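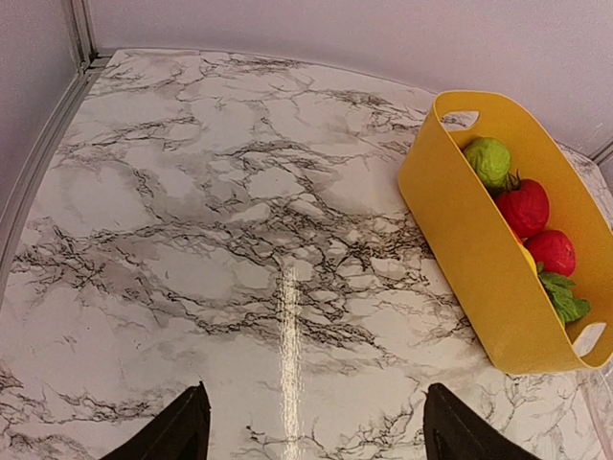

Can a robot learn to tidy up by being shown, without anyone writing out the steps? For short jobs on a clear table it can, and the team at Noltinora has spent since May finding out how few showings it needs.

4 minute read

The method is called Lightfoot, and the lead researcher was happy to talk about it over a very long cup of tea. "We guide the arm through the job by hand, and it keeps what the wrist camera saw at each moment," she said. "Then we ask it to do the job with the vegetables somewhere else."

The earlier approach, Zokgate, wanted 77 showings before it could pack a basket with any confidence. Lightfoot gets to the same point with 20, and she is still a bit surprised by that - her colleagues had bet on 30.

A basket makes a harder target than a tray, she told me, and a tall one is harder again. "The wall hides whatever is behind it. A tomato you can see half of is still a whole tomato, and the arm has to behave that way." Colour helps less than I'd guessed. Red on yellow is easy to pick out, but leaves have no tidy edge to grab, and 17 of the failed tries last month were leaves.

She would like to try it next in the kitchen at Harnon, where the benches are never clear and the light changes by the hour. "I expect it'll be humbling," she said, and poured us both another cup.

Comments

Would love to know how it goes with grapes!

My neighbour packs my shopping worse than this.

Is the older method still being used anywhere?

Last updated: May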